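Walk-in and dry store check – Kesumlow kitchen, March
Done by: Demetrio Paredes

Walk-in temp – OK, 2 readings, both fine. Log sheet filled in.
Door gasket – FAIL. Split at bottom corner, same as last month. Needs ordering.
Floor drain – OK. Slow but OK.
Shelving – 7 units checked. One foot missing on the unit by the fan, wobbles. Do not load the top shelf till its fixed.
Raw below cooked – OK.
Labels – FAIL. Two tubs of stock with no date, tossed. Bagged items half labeled, some just a day name. Need full date and what's in it, every bag, before it goes in.

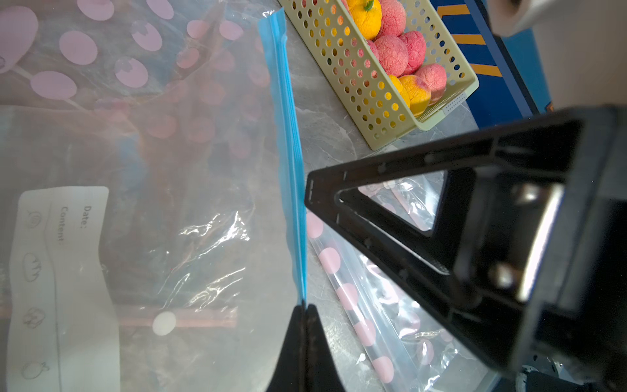 Zipper bag with the Date / Content panel.

Marker only, ballpoint rubs off. Fill the panel in before you fill the bag – easier to write flat.

Dry store – flour bins closed, scoops out of bins. OK. Box of 600 gloves on the floor, moved up. Keep everything off the floor pleas.
Mouse traps – clear.
Light cover – cracked, reported to Drorkbridge.

Recheck on gasket and labels next round.

Comments

Sota Ueda
Gasket part is on order from Pisharody. Who has the spare foot for the shelf?

Demetrio Paredes
Look in the drawer under the slicer. If not there ask at Stasden, they have the same shelves

Sota Ueda
Found it, fitted. Top shelf ok to use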